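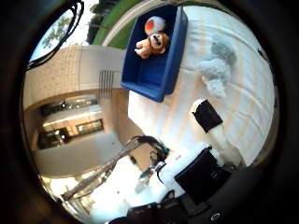
图1 腕部鱼眼相机画面。床上的蓝色塑料箱里有小狮子玩偶和一个球,灰白色长毛玩具在箱外,右下是手指和黑色指垫。

腕部视角下“任务完成判断”模块的复现与检查
课程项目报告 Dudás 组
执笔:Slamet Teoh

一、为什么做这个题目

选题时组里本来想做抓取。后来读了 Stetunik 的说明文档,里面说它的完成判断模块“仅凭腕部画面即可可靠判断整理任务是否结束”,我们对“可靠”两个字不太放心,就把题目改成了检查这句话。

Stetunik 是一套任务层软件,接在控制框架 Mudidum 上面。它做的事情不复杂:从腕部相机取图,做畸变校正,送进一个视觉模型,输出一个零到一之间的完成度。完成度超过阈值,规划器就发停止指令,否则继续调用下一个抓取动作。整条链路里真正要紧的判断都压在这一个标量上,而文档对它的来历只写了一段话,没有给出失败案例。

我们选的任务是把床上的毛绒玩具收进箱子。任务本身很小,好处是对错容易说清楚:玩具要么在箱内,要么在箱外,搭在箱沿上的算没收完。

二、系统结构

控制部分没有改动,沿用 Mudidum 自带的阻抗控制和手部接口。我们动的是它上面的三块。

取图节点。原版节点取“最新一帧”,不检查时间戳。我们加了时间戳比对,图像比关节状态落后超过 80 毫秒就丢弃。加上以后日志里冒出大量丢帧警告,起初以为是自己写错了,查下来是原版一直在用旧图,只是没有报出来。手臂慢慢移动时旧图影响不大,手腕一转就不一样了,画面内容已经换了,模型还在给上一个姿态打分。

校正节点。腕部鱼眼镜头视场很大,图1是未校正的原始画面,四周是黑的,靠近边缘的东西弯得很明显,房间整个斜着。Stetunik 默认先展平再裁成方形。展平以后中心区域好看了不少,代价是边缘被裁掉。文档把这一步称为“去除无关背景”。我们认为这个说法有问题:相机跟着手腕走,什么东西落在边缘完全取决于手的姿态,边缘里的内容未必无关。目标箱如果恰好在那里,裁掉的就是答案。

判断节点。模型权重没有重新训练,也没有条件重新训练。我们只在它前后加了记录,把输入图、输出分数、当时的手腕姿态一起存下来,随机种子固定为 3141,保证回放时顺序一致。

三、数据与标注

从回放里抽了大约 3000 帧,用 Inby 标注。每帧标三项:箱子是否可见,箱外是否还有玩具,手指是否挡住了判断所需的区域。第三项是标到一半才加的,前面标过的又返工了一遍。

以图1为例,按我们的规则应标为“箱子可见、箱外有玩具、无关键遮挡”。灰白色长毛玩具直接放在床面上,箱内有小狮子和球,手指尖在长毛玩具的下方,还没有盖住它。人看这张图不需要犹豫。我们挑它放在最前面,就是想说明后面讨论的很多错误并不发生在难图上。

标注规则有一处争议没有完全解决。“箱外是否还有玩具”问的是画面里能看到的,还是床上事实存在的?按前者标,模型的成绩会好看一些;按后者标才和任务有关。最后用了后者,看不到的情况靠另存的现场记录补。现场记录由操作的人当场填写,有漏填,漏填的帧都剔除了。这个剔除可能让样本偏向操作从容的回合,也就是偏容易的一侧,读结果时请记着这一点。

四、实验设置

我们比较了四种配置:

原版。不改任何东西,按文档默认值运行。
加时间戳检查。只换取图节点。
加时间戳检查,保留边缘。不裁切,把整个圆形画面直接缩放后送入模型。
多视角确认。完成度过阈值后不立即停,让手腕换一个姿态再看一次,两次都过才停。

阈值统一用默认值。我们知道调阈值能改善某些配置,但文档宣称的是默认值下的表现,调了就不是在检查那句话了。

另外做了一个很简陋的对照:完全不看图,只根据已执行的抓取动作和手部夹持力反馈来猜任务是否完成。加这个对照是因为担心视觉部分其实没起多少作用。

五、结果

原版在静止画面上的表现不差,这一点应该承认。箱子和玩具都在中间、手臂不动的时候,它给出的分数和人的判断大体一致。文档里的演示用的也都是这类画面。

问题出在动作过程中。原版经常在手腕转动时突然给出高分,然后规划器就停了,玩具还留在床上。加了时间戳检查后,这类误停明显减少。换句话说,有一部分被算作“模型误判”的错误是取图的错误,和模型没有关系。我们在中期汇报里曾把这些全部归到模型头上,在此更正。

保留边缘的结果比较尴尬。箱子偏到画面边上时,误停少了;可是箱子在中间时,分数反而不如裁切版稳定,同一个静止场景前后几帧会上下跳。一种解释是模型训练时没见过整圆的鱼眼图,缩放后物体变小变弯,它不认识。另一种解释是背景里东西太多。这台相机能把墙、窗、厨房一起收进来,图1里左侧占了很大面积的就是房间。两种解释我们都没有做实验去区分,所以都只能算猜测。

多视角确认在几种配置里误停最少。代价是慢,而且它能起作用,可能只是因为多等了一会儿,时间戳自然对齐了。为此补做了一个“原地等待、不换姿态、再看一次”的版本,效果介于加时间戳检查和多视角确认之间。所以换视角确实有贡献,但没有我们一开始以为的那么大。这一组补做的回合偏少,我不愿意把话说得更满。

至于不看图的对照,它在顺利的回合里和原版难分高下。这个结果让组里沉默了一阵。它在玩具滑脱时完全不行,夹持力反馈告诉它夹住过,它就认为收好了。视觉模块的价值大概主要在这里,而文档恰恰没有单独测滑脱。

六、几类典型错误

手指遮挡。手指离镜头很近,在画面里又大又虚,稍微一动就能盖住一整个玩具。模型对此似乎没有“不知道”这个选项,看不见玩具就当作没有玩具。我们试着在遮挡时强制分数为空,规划器却把空值当成零,于是又去抓一次空气。两边的接口约定都要改才行,本项目只改了判断节点这一边,规划器那边提了修改说明。

过曝。手掌外壳是白色的,离镜头又近,常常一片亮。校正节点里有自动增益,会按整幅画面的平均亮度调整,外壳占的面积一大,床面就被压暗,浅色玩具和浅色床单更难分。关掉自动增益后情况有变化,但有好有坏,没有整理出能写进结论的规律。

箱内外混淆。箱子倾斜放置时,靠近箱沿的玩具最容易判错。我们怀疑模型学到的是“玩具离蓝色区域近就算收好”,用一张蓝色垫布代替箱子试过,分数确实升高。不过只试了垫布这一种,换成别的颜色会怎样不清楚。

七、对原文档说法的看法

“仅凭腕部画面即可可靠判断”这句话,如果限定为手臂静止、箱子居中、没有遮挡,我们基本同意。去掉这些限定,我们复现不出来。文档没有写限定条件,我认为应当写。

同时也要对自己的结论打个折扣。我们只用了一间屋子、一个箱子、几个玩具,操作的人和标注的人有重合,标的时候多少知道这是哪种配置跑出来的。Inby 支持隐藏来源标签,我们到三月才发现这个选项,那时大部分帧已经标完。重标了其中一小部分做核对,有少量不一致,集中在搭着箱沿的情形,没有改变各配置的先后次序。但“没有改变次序”是在小样本上看到的,不能替代完整重标。

指导老师问过,既然时间戳检查这么有用,是不是应该把它当成主要贡献。我的看法是这更像修了一个本来就不该有的疏漏,把它包装成方法不太合适。

八、未完成的部分

规划器对空值的处理,修改说明已写好,未合并。
用滑脱回合单独组成测试集,已开始收集,数量不够,没有放进本报告。
区分“变小变弯”和“背景太多”两种解释,计划是对整圆画面做背景涂黑后再送入模型,代码写了,没有跑。
自动增益只按床面区域计算的版本,在回放里能运行,实机上延迟偏高,原因未查。

附:复现说明

回放脚本默认读取上一级目录的配置文件,换机器后需要手动改路径。时间戳检查依赖各节点时钟同步,不同步时会把所有帧都丢掉,程序不报错,只是完成度一直为空,遇到这种情况先查时钟。校正参数与镜头一一对应,换过镜头必须重新标定,沿用旧参数时中心看着正常,边缘是错的。Mudidum 升级后手腕姿态的坐标系定义有变动,旧日志回放前要先运行转换脚本。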